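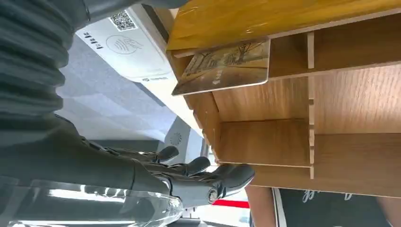
Lab 4: Reaching Into a Shelf Organizer

Course staff: Diarmuid Hegarty, Mairéad Lynch

Task. The bank card starts in the upper part of the wooden organizer, at an angle toward the payment terminal. Grasp it, pull it clear of the boards and present it to the contactless symbol. The wrist camera is the only sensor allowed.

Orientation. Wrist images are turned on their side relative to the bench. Apply the fixed rotation before you label anything – the grader checks this first.

Approach. Plan the path past the vertical divider with the fingers extended. Do not close them until the palm has stopped. Contact with a divider ends the trial.

Trials. Each group runs 60. Log the joint angles at grasp, at release and at every stop. A trial with a missing log scores zero.

Data. Use the Coltum set from February (748 trials, 109 of them failed grasps). Keep the failures in the training split.

Reading. Section 4 of the Fahy notes, on thin objects.

Reports are due 9 September 2024.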